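Über uns

Wer bei uns anruft, hat meistens schon einiges hinter sich. Eine Anzeige, die seit Monaten liegt. Eine Kontrolle am Bahnhof, die sich falsch angefühlt hat. Oder auch einfach die Frage, wo man sich beschweren kann, wenn man sich von einer Streife schlecht behandelt fühlt, und ob das überhaupt etwas bringt. Für solche Fragen gibt es die Beratungsstelle Cunesen, und wir freuen uns über jede einzelne davon!

Cunesen ist ein gemeinnütziger Träger mit zwei Standbeinen: Wir beraten Menschen, die einen Konflikt mit der Polizei oder einer anderen Behörde klären wollen, und wir bilden diejenigen weiter, die auf der anderen Seite des Tresens stehen. Beides gehört für uns zusammen. Was wir in der Beratung hören, nehmen wir mit in die Seminare (selbstverständlich anonymisiert), und was wir in den Seminaren lernen, hilft uns, in der Beratung besser zu erklären, warum ein Einsatz so abläuft, wie er abläuft.

Wie alles angefangen hat

Begonnen haben wir mit einer offenen Sprechstunde am Mittwochnachmittag, zwei Stunden lang, in einem Büro mit einem Schreibtisch und einem sehr lauten Heizkörper. Der Schreibtisch ist noch da, der Heizkörper inzwischen repariert. Im ersten Jahr haben wir 255 Gespräche geführt, viel mehr als gedacht, und im zweiten waren es schon 525. Da war klar, dass zwei Stunden in der Woche nicht reichen.

Heute ist die Sprechstunde an vier Tagen geöffnet, und der Verein zählt 317 Mitglieder. Darunter sind Juristinnen, Sozialarbeiter, Dolmetscherinnen, pensionierte Polizeibeamte, Studierende und eine ganze Reihe von Leuten, die selbst einmal als Ratsuchende zu uns gekommen und dann geblieben sind. Darüber freuen wir uns besonders!

Was wir in der Beratung tun

Zuerst hören wir zu. Ein Erstgespräch dauert meistens eine knappe Stunde, ist kostenlos und bleibt vertraulich. Sie müssen keinen Ausweis vorlegen und auch keine Unterlagen mitbringen, obwohl Schreiben mit Aktenzeichen natürlich helfen. Danach überlegen wir gemeinsam, welcher Weg passt: ein klärendes Gespräch mit der Dienststelle, eine schriftliche Beschwerde, der Gang zu einer Anwältin oder vielleicht erst einmal gar nichts. Auch das ist eine Entscheidung, und wir drängen niemanden.

Eine Rechtsvertretung vor Gericht übernehmen wir nicht. Wir arbeiten aber mit Kanzleien zusammen, die wir gut kennen, und begleiten Sie auf Wunsch zum ersten Termin. Gespräche sind auf Deutsch, Englisch, Türkisch und Arabisch möglich, weitere Sprachen organisieren wir mit etwas Vorlauf.

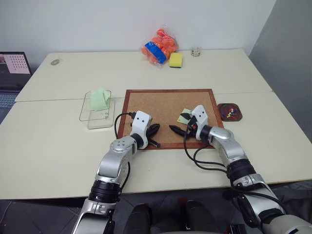
Unser Seminarprogramm läuft unter dem Namen Zemoris und richtet sich an Polizeidienststellen, Ordnungsämter und private Sicherheitsdienste. Es geht um Gesprächsführung unter Druck, um Personenkontrollen und darum, wie man eine Maßnahme so begründet, dass das Gegenüber sie versteht. Wir arbeiten mit Rollenspielen, und zwar ausgiebig! Wer sonst kontrolliert, wird einen Vormittag lang kontrolliert, und die Diskussionen danach gehen oft bis weit in die Mittagspause. Für uns sind das die schönsten Momente der ganzen Arbeit.

Mehr als 1.000 Teilnehmende haben Zemoris inzwischen durchlaufen. Manche kommen freiwillig, manche werden geschickt, und auch mit der zweiten Gruppe haben wir richtig gute Tage erlebt. Das Grundseminar dauert zwei Tage, der Aufbaukurs drei. Die Termine für die zweite Jahreshälfte beginnen im Juli, Anmeldungen nehmen wir gern schon jetzt entgegen.

Mit wem wir zusammenarbeiten

Die wissenschaftliche Begleitung liegt beim Institut Raudsepp, das unsere Seminare auswertet und uns dabei nichts durchgehen lässt. Der letzte Bericht hat uns zum Beispiel gezeigt, dass unser Modul zur Dokumentation viel zu lang war. Wir haben es gekürzt und dafür mehr Zeit für Fallbesprechungen eingeplant. Mit dem Jugendprojekt Halatura gehen wir außerdem in Schulen und reden mit den Klassen ab Stufe acht über Rechte und Pflichten bei einer Kontrolle. Die Fragen, die dort kommen, sind großartig und bringen uns regelmäßig ins Schwitzen.

Wie wir uns finanzieren

Den größten Teil tragen Mitgliedsbeiträge, Spenden und die Teilnahmegebühren der Seminare. Dazu kommen Projektmittel von Stiftungen, die wir im Jahresbericht einzeln aufführen. In die Beratung fließt kein Geld von den Dienststellen, die wir schulen; dafür führen wir getrennte Konten.

So erreichen Sie uns

Die offene Sprechstunde ist montags bis donnerstags von 14 bis 18 Uhr, mittwochs bis 20 Uhr. Sie können ohne Termin vorbeikommen, müssen dann aber manchmal ein wenig warten (Tee gibt es immer). Wer lieber schreibt, nutzt das Kontaktformular. Wir antworten in der Regel innerhalb von drei Werktagen.

Stand dieser Seite: 5. April 2023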